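Visit report: Ludier simulation and test rooms, Rawashdeh building

Purpose of visit

Ludier opens its test rooms to outside engineers each March. The programme this year consisted of a short talk, a tour of the simulation room and the hardware cell, and a session on a fault the group had traced over the winter. I attended for the last of these. My own work is in acceptance testing of handling equipment, and I wanted to see how a group that does most of its testing in software deals with a test that gives the wrong answer.

The Rawashdeh building is reached from the rear car park. Visitors sign in at the side entrance and are issued with safety glasses, needed only in the cell. We started at 9.30 and were split into two parties, of which mine took the simulation room first.

The simulation room

There is little equipment to see here. Six desks face a wall display and the computing is done on the floor below. The simulator is called Skurkard and was written in the building. It places a model of a robot arm and gripper in a furnished room, adds one or more small objects, and runs a controller that has to pick up a named object and lift it clear. The run is recorded and scored, and the next room is generated.

Until last autumn every run took place on a plain bench. The bench was a flat rectangle at a fixed height, the object was placed on it, and the arm was mounted at one end. The group felt that controllers were becoming too used to this. They therefore brought in rooms with varied furniture, wall finishes and lighting, in which the object may be put down on any surface within reach. Seats, cushions, shelves and low tables are all allowed. Some of the arrangements are odd and the generator makes no attempt at good taste. An arm may be set up directly behind a sofa, and the object may be something that no one would ask a robot to fetch from one. Staff regard this as useful provided the geometry is sound.

Geometry is not always sound. We were shown several rooms in which one piece of furniture had been generated overlapping another, leaving thin broken surfaces sticking out where the two met. The generator has a check for this, but it looks only at the boxes that enclose each item and its tolerance is generous. I asked whether such rooms were thrown away. They are kept unless the overlap touches the object or the arm's path.

The fault

A controller known as Storkico was put through a full acceptance batch of 3000 runs, left going overnight. In the morning the summary gave 2964 passes. The earlier version had done much less well on the old bench, and the improvement was put down to a change in the way the gripper approached the object. The score was over the threshold for release, and Storkico was loaded on to the real arm in the cell the same afternoon.

It did badly. On the first attempts the arm moved over the object, came partway down, and stayed there with the fingers open until the time limit. On later attempts it came down too far. The cell recorded 4 protective stops before the session was abandoned, all of them from contact between the finger ends and the table. No one was inside the guard and no one was hurt. The finger ends were marked and one had to be replaced.

The first assumption was a calibration error in the cell. Two days were spent on this. The camera position was measured again, the tool offset was checked against a reference pin, and the table was levelled. All were within limits. Only after that did anyone open the recordings from the overnight batch and watch them from start to finish, which until then had been thought unnecessary with a score of that kind.
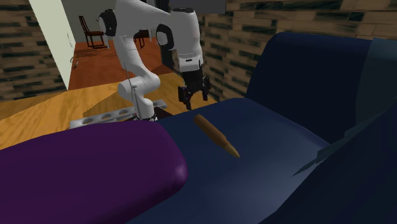

The recordings showed the same behaviour as the cell. In run after run the gripper stopped short with nothing in it, and the run was logged as a pass. In many cases the pass had been entered at the first time step, before the arm had moved at all.

The scoring rule turned out to be very simple. A run passed if the centre of the object was more than 400 mm above the reference plane at any point. When everything took place on the bench, the reference plane was the bench top, and the only way for an object to reach that height was for the arm to lift it. With the move to furnished rooms the reference plane was changed to the floor. This was a reasonable change, given that there was no longer one bench to measure from, and it was made by editing a single line. The height in the rule was left as it was. A typical seat in the generator's library, with an object lying on it, is already above that height, and so is every table.

The runs that failed were those in which the object had been placed low down or had rolled off and dropped to the floor early on. In effect the batch had measured how often the room generator put things on furniture.

I thought the session handled this well. The speakers did not dwell on the rule itself, which is easily put right, and spent most of the time on why the result was believed. Three points from my notes:

The release procedure asked for a score and did not ask for any recordings to be viewed. The recordings had been stored correctly and were available all along.

The scoring rule had its own test, and the test passed. It had been written for the bench and created its own bench in order to run. It was never exposed to a furnished room.

There was no run with a known bad controller. Had a controller that did nothing been put through the same batch, it would have scored nearly the same as Storkico, and the fault would have been found in an hour.

The last point is the one I would take into our own work. We check gauges with a part known to be out of tolerance as a matter of routine, and I am less sure that we do the same with our software checks.

The hardware cell

The cell is on the ground floor at the end of a corridor. It is a fenced area with an interlocked gate, a fixed table and one arm. The controls are outside the fence on a pedestal, with an emergency stop at each side of the gate. We were shown a short picking demonstration at reduced speed using an older controller. It was slow and worked without trouble.

The damaged finger was passed round. The wear is on the inner corner, in keeping with the tip having been pushed on to the table at a slight angle and then dragged before the stop took effect. One visitor asked what force had been reached. The cell does not log force at a rate that would give a useful answer, and the staff declined to guess. I understand that a faster log is now fitted, although it was not running during our visit.

A question I had noted beforehand concerned the lower limit of travel. The arm had a software limit on its height above the table, but it was set for a shorter pair of fingers used earlier in the year and had not been changed when the present ones were fitted. The protective stops therefore came from the arm's own contact detection, with the height limit playing no part. This is a separate fault from the scoring rule. It received only a few minutes in the talk and in my view deserved more. The scoring fault allowed a poor controller into the cell, while the wrong limit allowed it to reach the table.

Changes made since

A run now passes only if both fingers are in contact with the object, the object has risen by a set amount from its own starting position, and both conditions hold for a full second. Any run in which the pass condition is met at the first step halts the whole batch.

A controller that sends no commands is included in every batch and must score nothing.

A sample of recordings, drawn at random from the passes as well as the failures, is watched before release. The viewer signs for it. The size of the sample was still under discussion.

The height limit in the cell is now tied to the finger type through a coded plug on the gripper mount. With no plug fitted, the arm will not leave its parked position.

Storkico has been scored again under the new rule. The figure was not given to us, beyond the remark that it fell below the bench result of the previous version. Work on the approach movement has started again, and the present thinking is that the controller misjudges depth over dark, evenly coloured surfaces — upholstery being the usual case. Trials with a patterned cloth on the table in the cell were planned for the following month.

Practical notes

The talk was held in a room with poor sound, and those at the back missed most of the questions. Handouts were limited to a plan of the building and a single sheet listing the changes above. Photography is not allowed in the cell. The tour finished at 12.40, ten minutes over. Anyone going next year should ask to join the party that sees the cell first, as the second party had noticeably less time there.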